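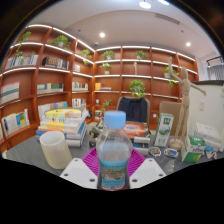 18 de dezembro de 2019

Ela pediu para não pôr o nome. Trabalha em casa, ilustra livros infantis e faz as caixas da linha Lubis para a Piver, uma editora pequena. Conversámos de pé, depois sentados, depois outra vez de pé, porque ela ia arrumando. Apontamentos passados à pressa, desculpem.

Primeira pergunta, a óbvia: quando foi a última vez que viu o tampo da mesa inteiro?

"Em dezembro do ano passado. Limpei tudo, fiquei contente 2 dias. Depois veio o projeto Rodov e pronto."

O tampo é cinzento escuro. Escolheu-o de propósito, diz, porque no branco se via cada risco de lápis e passava a vida com a esponja na mão. "No cinzento o pó também se vê, mas esse não me incomoda."

Começa sempre pelos livros. A pilha da esquerda, lombadas e capas amarelas, brancas, azuis, cor-de-rosa, tudo torto. Pergunto se há uma ordem.

"Há a ordem em que os larguei. O de cima é o que ando a usar. Se os puser na estante deixo de os abrir, já experimentei." E o do espaço, capa laranja e escura, mais ao meio? "Esse não é da pilha. Esse é para folhear quando estou encravada. As cores, sobretudo. Não leio nada daquilo."

Depois o manequim. De madeira, base redonda, um braço lá em cima e o outro esticado para o lado. Parece que está a chamar um táxi. Ela ri-se, diz que toda a gente diz isso.

"Comprei-o na Vurkska quando ainda estudava. Para desenhar mãos não serve, nem tem dedos de jeito. Mas para o peso do corpo, para onde cai a anca, ainda o uso. Deixo-o na pose da página em que estou. Nesta altura é um miúdo a apanhar um papagaio de papel."

Ou seja, quem mexer no manequim mexe no livro. "Exatamente. É a única coisa que peço que não arrumem."

O resto pode ir. A garrafa de água, tampa azul clara, fica à frente e ela não discute: se estiver longe não bebe. O copo alto cor de creme também fica. As caixas verdes e brancas, a que tem o 84 no rótulo e a outra meio tombada, essas "já deviam ter saído há 7 semanas". Os autocolantes, dois pequeninos, ninguem sabe de onde vieram. O papel amarrotado, azul e branco, lixo. Vai para o lixo enquanto falamos.

E os papéis, ao fundo à direita, encostados ao armário branco? Suspiro.

"Isso é a parte má. Papéis, embrulhos, coisas que chegaram e que pus ali para ver depois. O método é este: pego na pilha toda, ponho-a em cima da cadeira, e assim não me posso sentar enquanto não acabar." A cadeira é a preta, de costas altas, do outro lado da mesa. Funciona? "Funciona se não houver outra cadeira em casa."

Fala de prazos. A Piver quer 13 ilustrações fechadas antes de ela parar para férias, e arrumar é também uma maneira de adiar, admite. Por isso põe um limite, o tempo de um café. O que não ficou arrumado fica como está e ela volta ao desenho.

Pergunto se gostava de ter uma mesa daquelas de revista, vazia, com uma planta.

"Gostava de a ver em casa de outra pessoa."

Bebe água. Volta à pilha de papéis, tira um envelope do meio, lê, volta a metê-lo no mesmo sitio. Ficou combinado que me telefona quando o livro sair.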